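Carano Arts Forum > Showing and Selling > Hanging in cafes: worth the bother?

Started by inkpot58, November 4, 2019

inkpot58
Evening all. I've been offered wall space in the Skiken tea rooms from now until March and I'm dithering. They want 18 small paintings, they take a cut of whatever sells, and I do all the hanging myself. I've only ever shown with the group at Coppens before, where somebody else does the worrying. Has anyone had a good run in a cafe, or is it just a way of getting soup on your frames? Few pics below before I get to the money.
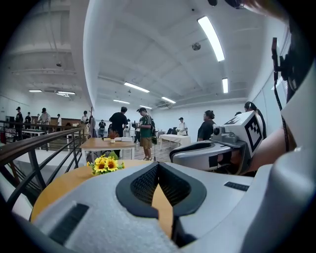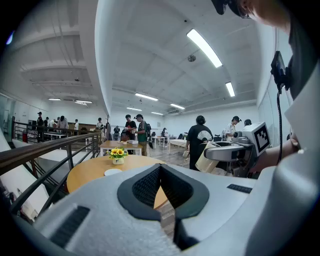
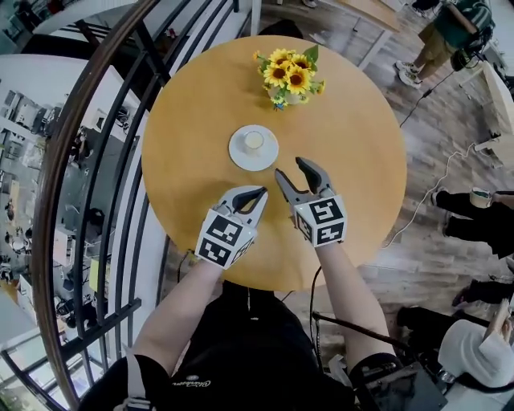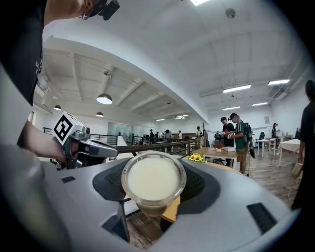
Sunflowers in the first and third, drinks in the last two.

So, the money. My small ones are priced at 58 pounds framed, and once the tea rooms have had their share I'm barely covering the mount and the glass. Do I put the prices up for this one place, or keep them the same everywhere?

gullwing
Keep them the same everywhere! I put mine up for a cafe once and a lady who'd seen the same print at a fair for less gave me a proper telling off, and she was right. People do compare.

Otherwise go for it. I had a winter in a cafe and sold 2, which sounds rubbish, but one of the buyers came back and asked for a big one of her garden and that paid for my whole year.

mudlark_prints
Going to disagree with gullwing, sorry. Two sales over a whole winter is a lot of work for very little. You've got 18 pictures tied up that could be going to fairs, and you're giving the place free decoration. I stopped doing cafes altogether and I don't miss it.

If you do say yes, ask who pays if one gets knocked off the wall. Get it in an email.

gullwing
It's only free decoration if nothing sells though? And mine would have been sitting in the spare room under a sheet all winter anyway -- I don't do fairs in the cold, my knees won't have it.

inkpot58
Mine are under a bed, so point taken. I did ask about breakages and got "oh, we've never had any trouble", so an email it is.

pleinairpat
What are you hanging them on? I bought the Prodness rail for my last show and it was a pain to put up but lovely after that, you can slide things along when one sells and there's no gap. If the walls are old plaster ask before you drill anything.

Also labels. Make them bigger than you think, people won't lean over someone's scone to read the title.

mudlark_prints
Rail is overkill for one cafe. Picture hooks and a spirit level.

pleinairpat
Hooks are fine until they decide to move the dresser and you've got a painting of a boat half behind it. Ask me how I know!

teasel
Long time reader, hardly ever post. I was in a tea room for four months and the thing I'd say is visit once a week, buy a coffee, straighten everything. They all go crooked. And leave cards by the till. I had 700 printed, far too many, still using them as bookmarks, but a good few went and I got three people for my evening class out of it.

On the cut, I asked them to take less if I brought my own friends in for an opening night. They agreed straight away because of all the cake they'd sell.

inkpot58
An opening night is a brilliant idea, I hadn't thought of that at all. I've got a dozen or so people who'd come for cake, and my sister would come for anything.

Right, I think I'm leaning towards yes, same prices as usual, email about breakages, big labels. Still not sure about the rail. Pat, does it need two people to put up?

pleinairpat
Two people and a bit of swearing. Mine's just sitting in the garage at the moment, send me a message if you want to borrow it.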